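Likthorpe Bench Set: Data Card and Rules of Practice

Maintained by the Prosstead Automation Laboratory
Last revised 6 August 2023

Purpose of this document

This card sets out the contents of the Likthorpe Bench Set and the rules under which its recordings are made, labelled and released. It applies to all contributing staff and students, and to outside parties who wish to submit recordings in the same format. Where this card and the laboratory's general safety manual differ, the safety manual prevails.

Contents

The set holds 1262 episodes of tabletop motion by small servo-driven arms. Each episode consists of camera streams, commanded joint positions, reported joint positions and a plain-text task label. Episodes in which the arm does not contact an object are retained and labelled as free motion. They must not be relabelled as failed grasps.

Episodes are grouped into 17 sessions. A session begins when the bench is checked and ends when servo power is removed. Any change to the wiring, the work surface or the placement of an object outside the task closes the session, and a new one is opened.

Bench layout

The work area is a white surface marked with small dots and bounded by aluminium extrusion. Control electronics are placed beside the arm, and the layout is recorded before the first episode of each session.

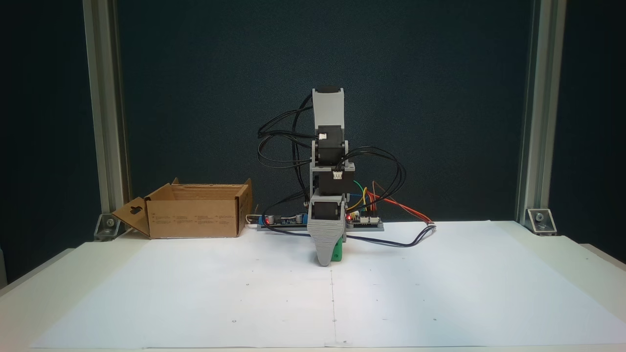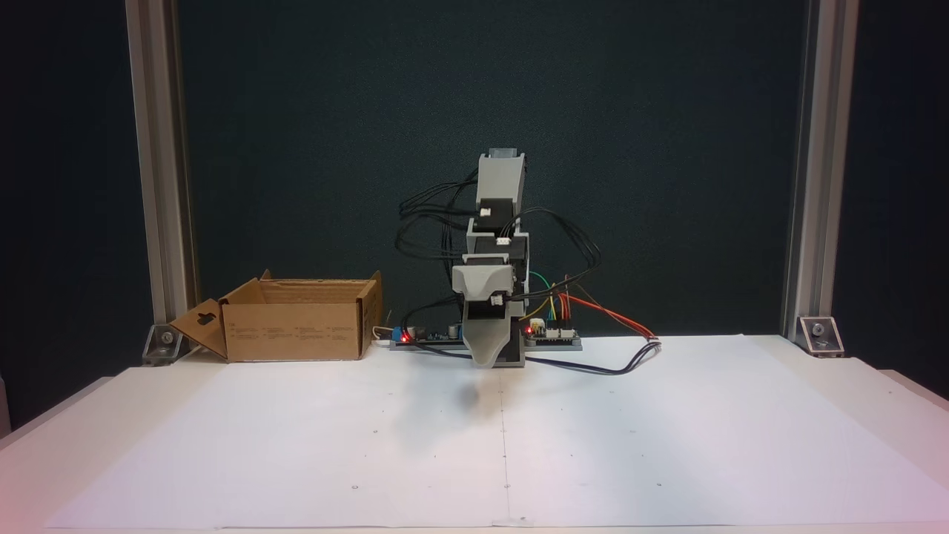
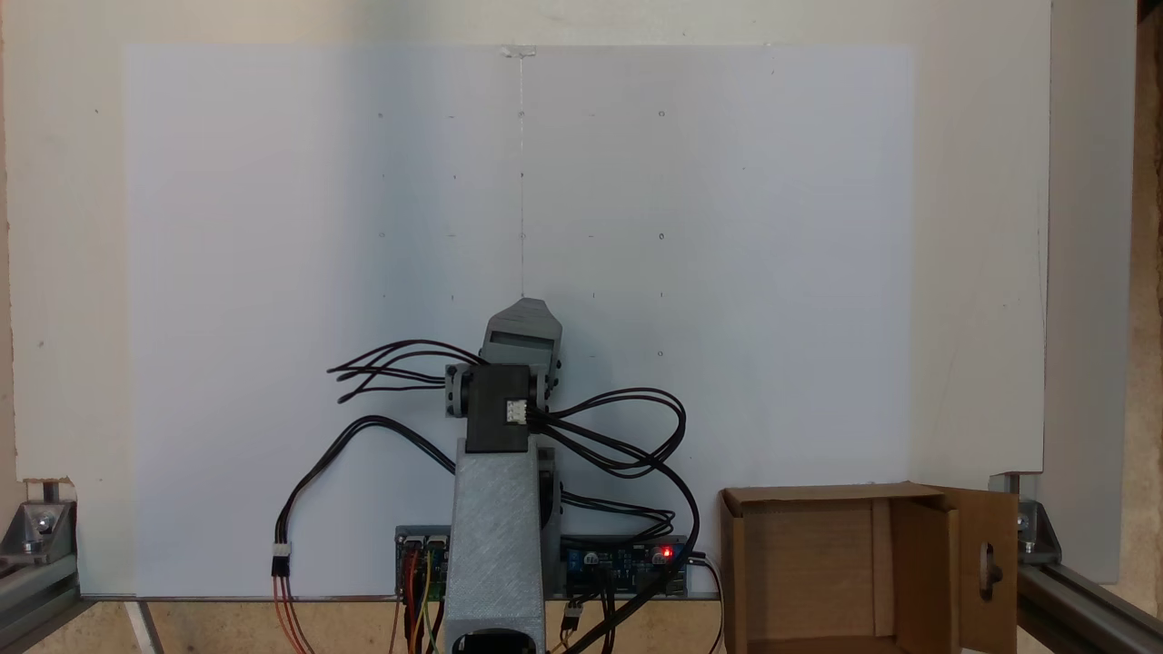

Likthorpe bench: grey 3D-printed arm, control boards and open cardboard box.

Rules of practice

1. Cabling. Servo leads shall have enough slack for the full commanded range and shall not be pulled taut at any joint limit. Operators shall run the arm through its range at reduced speed before recording. A lead that enters the gripper's path must be re-routed and the check repeated.

2. Power. The servo supply shall be switched separately from the control board. An indicator light on a board is not evidence that the servos are energised, nor that they are safe to touch. Operators shall confirm the state of the supply at the switch.

3. Reach. Hands shall remain outside the extrusion posts while servo power is on. Objects may be placed or removed only after the operator has called a stop and the arm has come to rest.

4. Surface marks. Reference dots shall not be redrawn during a session. If paper is replaced, the new sheet is to be measured and the calibration file reissued under a new number.

5. Objects. Every object left within the work area shall be entered in the session log, whether or not the task uses it. Containers are logged as open or closed.

6. Camera changes. A camera that has been moved or bumped shall be recalibrated. Episodes recorded between the last valid calibration and the discovery of the fault are to be flagged and withheld from release.

Labelling

Labels are written in the present tense and name the action, the object and the destination, in that order. Labellers shall not infer intent from the motion of the arm. Where an outcome is hidden from every camera, the outcome field is set to "unknown". Ten per cent of episodes in each session are labelled a second time by another person, and disagreements are resolved against the joint record.

Known limitations

Joint positions in the February sessions were logged at a lower rate and have not been interpolated. Lighting is uneven across sessions, and colour values should not be compared between cameras without correction. The Pinero format converter drops the calibration number on export; users of that tool should copy it by hand.

Privacy and release

Recordings in which a face, name badge or computer screen can be read are removed before release. Licence terms are given in the accompanying LICENCE file. Derived sets must keep the original episode numbers and state which episodes were excluded.

Corrections

Errors should be reported through the Lindqvist tracker under the heading "bench set", with the session and episode number. Reports are acknowledged within 10 working days. Accepted corrections appear in the change log at the next release, and superseded labels remain available in the archive folder.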